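3.2 Mixed household goods in shared bins

The second part of the study dealt with the way small household goods are kept once they have left their packaging. In the homes we visited, brushes, erasers, sponges and similar items were seldom given a place of their own. They went into a drawer, a bucket or a deep box with whatever else had no fixed place, and were looked for there when needed. The same habit is found in shops that sell loose stock and in the back rooms of schools and offices.

We took the open bin as our basic unit. A bin of this kind has no dividers, so the position of each item depends on its shape, on the order in which things were put in, and on how the last person searched. Shelves and hooks were covered in Section 3.1 and are left out of what follows.

Records were gathered at two sites, the Ornen depot and the sorting room at Plorkham, between April and the close of the survey on July 1, 2021. Together they gave 3503 bin records. Of these, 1618 were of bins holding fewer than six items, and it is this smaller group that we discuss, as the fuller bins could not be read reliably from above. A further 343 records were set aside where a lid or a cloth hid part of the floor.

For each record we noted three things: where the items lay in relation to the walls, which way the long items pointed, and how much bare floor was left. Items were placed in broad classes by shape (block, handled, round, soft) and not by use. The use of a small object is often hard to tell from its outline, and two coders may well disagree on whether a thing with bristles is meant for dishes, shoes or floors. Shape gave much better agreement.

Figure 4 is typical of the sparse bins. Four of the items are gathered on the left of the floor, with a block much like a board eraser standing closest to the wall and nearly parallel to it. The long blue item is well apart from them, on the right-hand side.
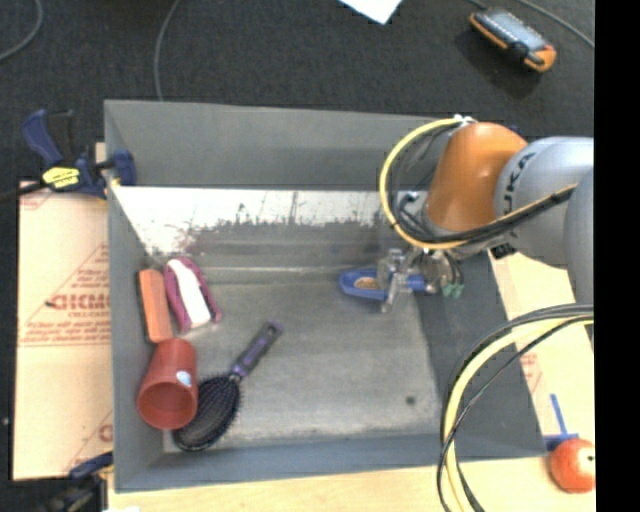

Figure 4. A grey bin with a small number of mixed items, seen from above.

Bautista Orellana, commenting on an earlier draft, objected that a group of items near a wall tells us little by itself, as anything pushed about in a box will end up against a side sooner or later. He asked for the middle of the floor to be treated as a class of its own, and for blocks to be counted apart from the rest. Both changes were made, and the figures below are from the revised coding.

With the middle counted separately, the pattern was weaker but still present. Blocks were found within a hand's width of a wall more often than any other class, and when they were near a wall they tended to lie along it. Handled items showed no such preference. They lay at all angles, and where two were side by side they were often tilted in different directions. Soft items stayed in the middle more than we had expected, perhaps because they do not slide well on a worn floor.

Wear may matter in other ways. Several of the older bins had walls that were scuffed down to a different colour, and the coders reported that pale items were slow to find against these patches. We did not measure this. A new set of bins was bought from Jatine partway through the work, and in the 384 records made with them the coders asked for fewer second looks, although the items had also changed by then and the two effects cannot be separated.

The depth of the bin was a more common complaint. Staff at both sites said that high walls kept the goods in but threw shade along the near side, and that flat items there were missed on a first search. At Plorkham the usual answer was to tip the bin and let everything slide to one end. This is quick, but it undoes any order the previous person left, and after tipping the blocks and the handled items were mixed again. Records known to follow a tipping are marked in the Espinoza tables and were left out of the wall counts.

We make no claim here about which arrangement is best. A group at one side leaves open floor, and that makes it easier to lift out a single item. It also hides whatever lies underneath. Section 3.3 takes up the bins with six items or more, using the layered coding proposed by Ettore Ferri.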